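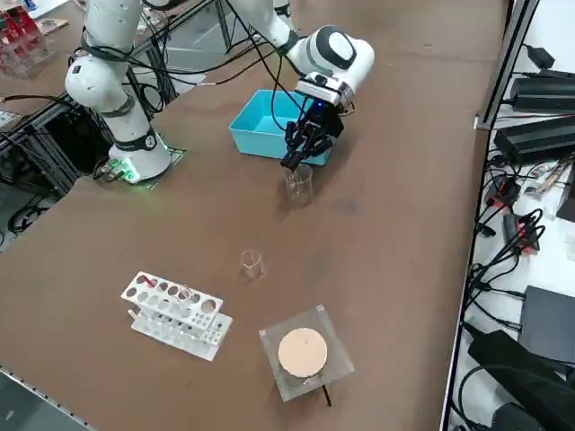
*A robot arm over a glass beaker.*

# What is a university?

You go to school now. After some years you will finish it, and then you may choose to go on learning. One of the places for this is a university.

A university is a school for grown-up people. Most students are 18 or older when they start, but there is no upper limit. At Parkton, where I teach, one student in my first class was a grandmother. She sat in the front row and asked very good questions.

## Do you learn everything there?

No. In school you have math, reading, music and sports all in one week. At a university you choose one main subject. It is called a **major**. It can be history, or plants, or bridges, or old languages. Some students take 2 majors, and then they must plan their days very well.

## What is a lecture?

A lecture is a lesson where one teacher speaks to many students. Our biggest room has 100 seats. The students listen and write down what they find important. Nobody checks their notebooks!

There are also small lessons, called **seminars**. In my seminar there are 14 students and we sit in a circle. Here everybody must speak, also the shy ones.

## Where do the students live?

Some live at home with their family. Others live in a **dormitory**, a big house with many bedrooms. Our dormitory is named Endeck. The students there cook their own dinner, and on the second floor it smells often of burned onions.

## What happens at the end?

When a student has passed all the exams, he or she gets a **degree**. This is a paper which says what the person has studied. There is a celebration, and the students wear long robes and flat hats. After that they are called **alumni**. It is a Latin word, and you say it "a-LUM-nye."

## Something to try

Ask a grown-up you know: "What did you learn after school, and where?" Maybe it was a university, maybe a workshop or a farm. Write the answer down and bring it to class.

*Written by Ludmila Vlček*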